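The Connector Problem

Saturday morning, second floor of an old print shop in Toltby, and Bayu Latuheru is on his third coffee. He has been pulling computers apart for two years now. Well – his robot has. He mostly watches, and swears a little.

The project is called Sezer. The goal sounds dull untill you see it go wrong: teach one arm to take apart old desktop PCs, any make, no drawings, no list of parts. Drives out, cables off, boards saved for resale.

Screws were easy. Cables are awful. They sag, they twist, they hide behind each other. A plug that sat in one spot on the last machine has slid half an inch on the next. Most earlier systems froze right there, or yanked.

Latuheru's fix is to let the arm be unsure. Before it pulls on anything the software, Astitz, makes 768 quick guesses about where a cable goes and what it's stuck to. Then a small tug. Really small. Most of the guesses die on the spot, because the cable didn't move the way they said it would. Another tug, fewer guesses. When the ones left over agree, it commits.

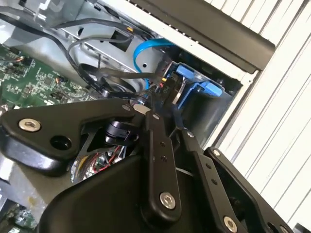 Why not just train it on more pictures of cables?

They tried that first, and the gains dried up fast. A photo of a tangle says very little about which end is attached, and a light pull settles it.

The results so far are good, not huge. In the September runs the arm cleared a case in some 11 minutes, start to finish. The old method took far longer and gave up a lot. Broken connectors are down to 7 for the whole series, most of them brittle plugs that Latuheru says he'd have snapped too.

"I used to want it fast," he says. "Now I want it to stop and think before it breaks a ten cent clip on a good board."

Weak spots? Plenty. Glue. Zip ties, which it still reads as a cable that goes nowhere. And ribbon cables that fold back on themselves, those eat up tugs like crazy.

Next stop is Dullovby, where a recycling yard has agreed to take the arm for a trial on mixed pallets – dust, dents, missing lids and all. Latuheru is packing spare fingers for the gripper. Lots of spare fingers.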